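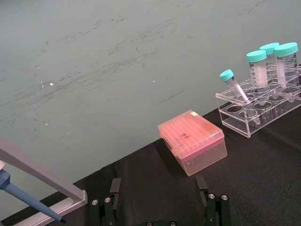 Wrist camera, gripper open: tip box, tube rack, pipette on its stand.

From: Filippos Kokkinos
To: stilto-club list
Date: 2020-11-24
Subject: Re: tip box approach and the left finger

Paraskevi Raptis wrote:
> Two things before I merge the new approach path.
>
> 1. The box pose from the wrist camera jumps when the arm is
> above the back half of the cloth. Is that the detector or the
> hand-eye calibration? I redid the calibration in August and
> have not touched it.
>
> 2. Can we move the tube rack farther from the tip box? The
> right finger passes too near it for my taste when the box is
> turned with the long side toward us.
>
> Also, Grigoris asked if the lid stays closed for the task. The
> rules sheet does not say.
>
> Paraskevi

Item 1. It is the detector. I replayed 147 approaches from the log and compared the box pose with the joint readings. The calibration error stays constant over the whole table. The jumps come from the edge fit. The lid and the lower body of the box are both translucent and close in color, so the fit sometimes locks onto the lid edge and sometimes onto the base. The difference is up to 4 mm in the long direction, enough to spoil a grasp.

What I changed, in branch lid-edge:

- the fit now uses the lid outline only, and the base edge is masked out
- the search region stops at the border of the black cloth, so scuffs on the gray-green surface behind it are no longer picked up as short lines
- the pose is averaged over 10 readings with the arm stopped, and rejected if the spread is too large

The averaging costs a little time per approach. If Stelios needs it back for the timed run we can cut the number, but please rerun the replay set first and post the result here.

Item 2. I would leave the rack where it is. The layout for the Mangubat round puts it on the right of the box and we lose points for asking for a different one. Instead I raised the waypoint before the box so the fingers come down steeper. The left finger then has more room to the pipette stand as well. The stand is not in the collision model at all at the moment. Lenuța, you have the measurements for it, please add it as two boxes, one for the top bar and one for the upright. Do the pipette separately, the shaft sticks out in front of the stand.
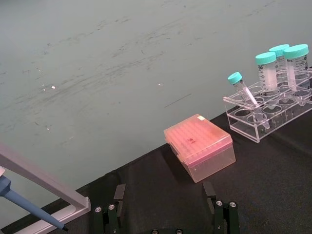

Same setup, with the 15 mL tube leaning in the rack and the 50 mL tubes upright.

The leaning tube needs a decision. The rack model assumes every tube is vertical, and the small one plainly is not. Its cap is tilted up and to the left, toward the side we approach from. Options are a sleeve for that hole or a fatter keep-out volume around the cap. I prefer the keep-out volume. A sleeve is one more part to forget on the day. Brallness used a sleeve last season and I would like to hear from anyone who saw how it was fixed in place.

Lid: closed. I wrote to the Tedia organizers and they confirmed it for this task. Opening the lid is a separate task with its own score and we have not entered it. Grigoris, please put that in the wiki under task notes.

Still open:

- finger pads slip on the lid at low grip force. Stelios has the force log. I want to see it before anyone changes the pads.
- the detector has only been run with this one tip box color. We need a clear one and a blue one on the cloth before we freeze the thresholds.
- gripper screws: check all of them before each session and mark the sheet.

Paraskevi, you can merge the path after you pull lid-edge. Run it at reduced speed until the stand is in the model.

Filippos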